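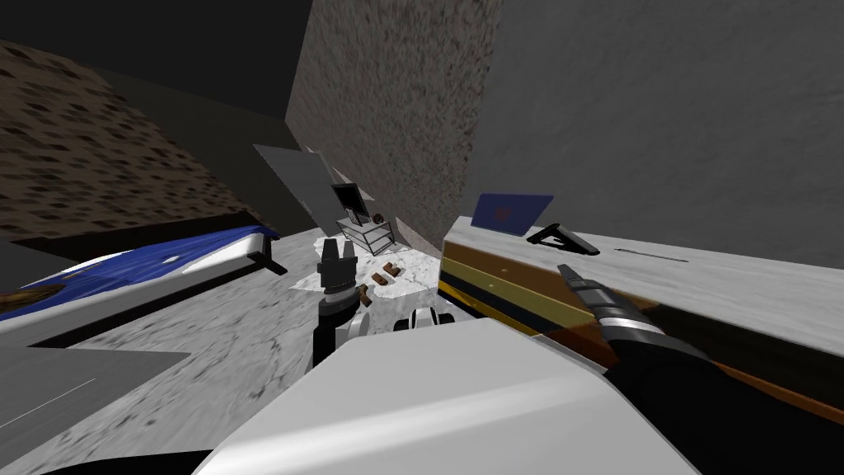
Sharing clinical trial data should be a condition of approval

A medicine is approved on the strength of a file that almost no one outside the regulator and the company will ever read. Doctors see the journal paper, which in a typical case is 3 per cent or less of what was submitted. Patients see the leaflet. I think this arrangement has outlived its purpose, and that the full results of every trial, down to the level of the single anonymous participant, should be open to qualified researchers from the day a drug goes on sale.

The usual objection concerns privacy. It deserves a serious answer, as a trial of a rare disease may enrol only 55 people across two countries, and a birth year plus a postcode can be enough to name one of them. But the technical means of dealing with this are well established. Dates can be shifted by a random offset per participant. Ages can be banded. The data can be held on a closed server, where analysts run their code and take away only summary tables. The Clerkell archive has worked in this way for several years, and its access log is itself open to inspection.

A second objection is cost. Preparing a trial for outside use means checking the variable names, writing a codebook, and converting old files to a format that can still be opened. For a study completed a decade ago this is slow work. For a new study it is mostly a matter of doing at the start what is now left until the end. Laimutė Lepik, a statistician who prepared the Driltden blood pressure trials for release, has argued that most of her time went on finding out what the original team had meant by a missing value. That is a fault in how the trial was run, and it would have been a fault whether or not anyone else had asked for the data.

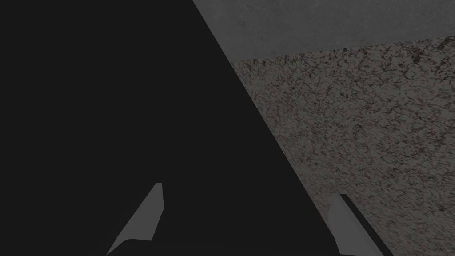
The gain is easiest to see with harms. A side effect that strikes one patient in 500 will rarely show up in a single study, and where it does it may be recorded under several different terms. Pooling the participant records from a whole class of drugs makes such an effect visible. Pooling the published averages does not, as the averages have already discarded the timing, the dose and the other medicines being taken. The Skudon group found its signal for kidney damage only after it obtained the raw laboratory values. The summary tables had shown a small rise, well within the range expected by chance.

There is also the matter of what is owed to the people who took part. Consent forms commonly say that the results will help future patients. A result kept in a company store helps them very little.

The Sepp proposal would bring in a duty to share by 2033, with exemptions for early safety studies in healthy subjects. I would accept the date with some reluctance and drop the exemptions. Early studies are where the first warnings tend to appear, and they are the least often published. The draft also leaves the sponsor to decide who counts as a qualified researcher. That decision should sit with an independent panel, with written reasons given for each refusal and a fixed period for appeal.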